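Keller nach einem Wasserschaden trocknen: Schritt für Schritt

Stand: 2. Mai 2020

Diese Anleitung gilt für Keller, in denen nach Starkregen oder Rückstau Wasser gestanden hat. Sie setzt voraus, dass der Pegel draußen wieder gefallen ist und kein Wasser mehr nachläuft. Die Angaben stammen aus dem Ortsteil Ruditon, wo die meisten Häuser Keller aus Ziegelmauerwerk mit Kalkputz haben. Bei Betonkellern verkürzt sich das Abschlagen des Putzes, die Trocknung dauert ähnlich lang.

1. Strom abschalten
Betreten Sie den Keller erst, wenn der Strom für das ganze Geschoss abgeschaltet ist. Liegt der Sicherungskasten selbst im Keller, muss der Netzbetreiber das Haus vom Netz nehmen. Bei Ölgeruch bleiben Sie draußen und rufen die Feuerwehr.

2. Schäden festhalten
Fotografieren Sie jeden Raum, bevor Sie etwas wegräumen. Den höchsten Wasserstand markieren Sie mit Bleistift an der Wand und messen ihn vom Boden aus. Die Versicherung will in der Regel eine Liste der beschädigten Gegenstände mit Kaufdatum und Preis.

3. Abpumpen
Steht das Grundwasser außen noch hoch, darf der Keller nicht auf einmal leergepumpt werden. Der Druck von außen kann sonst die Bodenplatte anheben. Pumpen Sie in Abschnitten und prüfen Sie nach jeder Pause, ob der Pegel im Keller wieder gestiegen ist. Steigt er, warten Sie einen Tag. Das Wasser gehört nur in den Kanal, wenn es nicht mit Öl oder Farben verunreinigt ist.

4. Schlamm entfernen
Schlamm lässt sich leichter abschieben, solange er feucht ist. Arbeiten Sie von der hintersten Ecke zur Treppe und spritzen Sie die Wände danach mit klarem Wasser ab. Gummistiefel und Handschuhe sind Pflicht, auch bei kleinen Mengen, wenn Abwasser im Spiel war.

5. Putz und Dämmung prüfen
Klopfen Sie den Putz mit dem Stiel eines Hammers ab. Hohl klingende Stellen müssen herunter, und zwar bis eine Handbreit über die Bleistiftmarke.

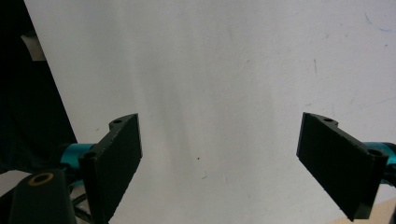

Gipsplatten, die im Wasser gestanden haben, werden ausgebaut. Dasselbe gilt für Mineralwolle dahinter. Estrich mit Dämmschicht sollte eine Fachfirma anbohren und von unten trocknen, mit eigenen Mitteln gelingt das nicht.

6. Trocknen
In den ersten Tagen reicht Lüften, sofern die Außenluft kühler ist als die Kellerluft. An warmen Tagen bleiben die Fenster zu, sonst schlägt sich die Feuchte an den Wänden nieder. Danach kommen Kondenstrockner zum Einsatz. Für einen Keller mittlerer Größe genügen 2 Geräte, die bei geschlossenen Türen durchlaufen. Der Verleih Kasier berechnet für beide zusammen einschließlich Anlieferung 394 Euro im Monat. Der Stromverbrauch lag bei uns bei fast 620 Kilowattstunden. Notieren Sie den Zählerstand vor dem Einschalten, viele Versicherer erstatten diese Kosten.

Die Behälter werden morgens und abends geleert, oder Sie legen einen Schlauch zum Bodenablauf. Möbel und Regale stehen mit Abstand zur Wand.

7. Feuchte messen
Messen Sie einmal pro Woche immer an denselben Punkten und schreiben Sie die Werte auf. Mauerwerk braucht oft mehrere Monate. Wer im Frühjahr beginnt, sollte mit dem neuen Putz bis September warten. Dispersionsfarbe ist im Keller ungeeignet, besser ist Kalkfarbe.

Rückstauklappen werden nach jedem Hochwasser geöffnet, gereinigt und auf Dichtheit geprüft, danach alle 6 Monate.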